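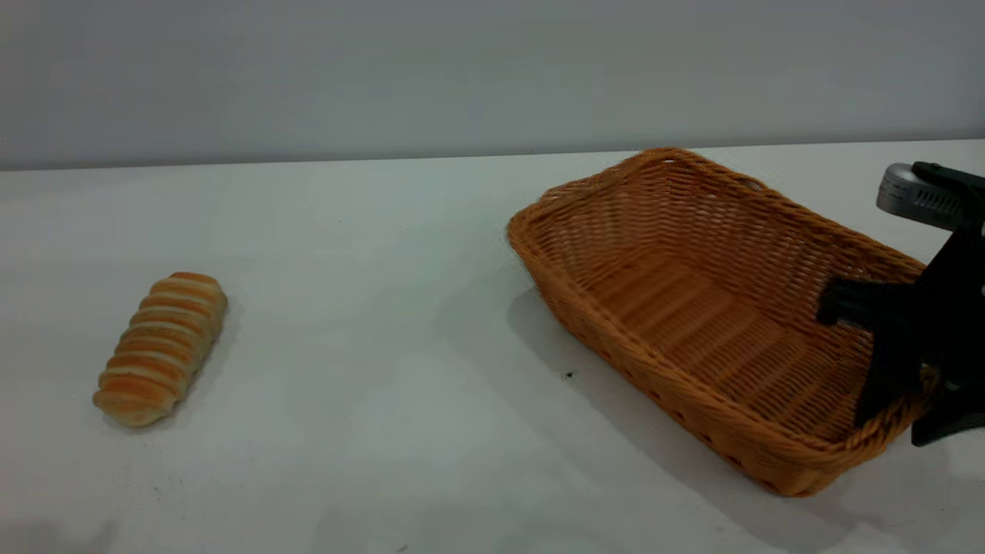 Figure 1. Ribbed roll and woven basket on the white table.

Bread on the Counter: Serving Baskets for a Small Bakery
Student project report, Food and Hospitality, second year

1. Background

Our project looked at how a small bakery puts single rolls out for customers. The bakery we worked with is Leka, a shop in Udbridge with a short counter and two shelves behind it. Leka wanted to stop laying rolls on flat trays and was thinking of using baskets. We were asked to find out which basket suited which roll and to write up what we found in a form the shop staff could use.

The report covers the long ribbed roll only. Round rolls and flatbreads were done by the other group and their results are in a separate report.

2. The roll

The roll is long and narrow with rounded ends. Rounded bands run across it from one end to the other, orange on top, with paler cream creases between them. Customers described it as a twist, a spring and a caterpillar. We have called it the ribbed roll throughout.

The shape matters for display. The bands are what people notice first, and they show best when the roll lies on its side with the whole length in view. Stood on end or pushed under other rolls it looks like any other bread. The creases are also the weak points. If a roll is lifted by one end it tends to bend at a crease, so it should be picked up round the middle.

3. The baskets

We compared two baskets, both rectangular.

The first was the Flokar, a shallow basket with straight sides and a cloth liner. It was easy to clean because the liner came out, but the liner moved about and hid the lower rolls.

The second was the Grelard, a woven wicker basket with sloping sides and a thick rolled rim. It had no liner. The sides slope outward, so rolls at the edge lean back a little and can be seen from the front of the counter. Crumbs get into the weave and have to be brushed out at the end of the day - this was the main complaint from staff.

4. Method

We set up on a plain white table against a grey wall so that nothing else would affect how the colours looked. Each basket was judged on how well the roll could be seen, how easily it could be taken out and how long the basket took to clean. We then put the baskets on the counter at Leka and asked customers which they preferred. In total 394 customers gave an answer over the trial.

The table was also used for looking at the roll by itself. Part of the notes made there is copied below as it was written.
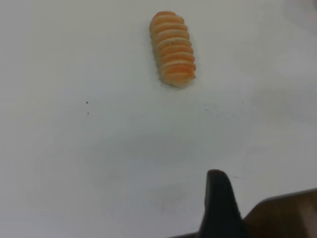
Udbridge, September

Roll looked at alone on the white table, no basket. The stripes are easy to see from above. One end is a deeper orange than the rest. The surface along the bands looks slightly crumbly, so expect some mess in any basket. Against white the orange looks strong. Against the tan of the wicker we think it will look weaker, and a pale paper sheet in the bottom might help. Try this before the counter trial.

5. Results

The paper sheet was tried and kept. It made the rolls stand out more in the Grelard and caught most of the crumbs. It made no difference in the Flokar, where the liner already did the same job.

Most customers preferred the Grelard. The usual comment was that it looked more like a bakery and less like a canteen. Several said they would rather use tongs than reach in by hand, whichever basket it was.

Staff were split. They liked how the Grelard looked but found the Flokar quicker to clean. Filling either basket above the rim was a mistake, as the top rolls slid off when someone took one from underneath. A fill limit of 40 rolls for the whole counter was agreed, with the rest kept on the back shelf.

6. Problems

The counter at Leka gets direct sun in the morning and the rolls nearest the window dried out faster. We did not allow for this when we placed the baskets and the Flokar had the window side for the first part of the trial. Some of the comments about dry bread may be down to that.

We also did not weigh the crumbs. "Most of the crumbs" in section 5 is our judgement from looking.

7. Recommendations

Use the Grelard for the ribbed roll, with a pale paper sheet changed daily. Lay the rolls on their sides, all pointing the same way. Keep tongs beside the basket and keep the basket away from the window.

Leka plans to change its counter in 2027, and the basket sizes should be checked again then.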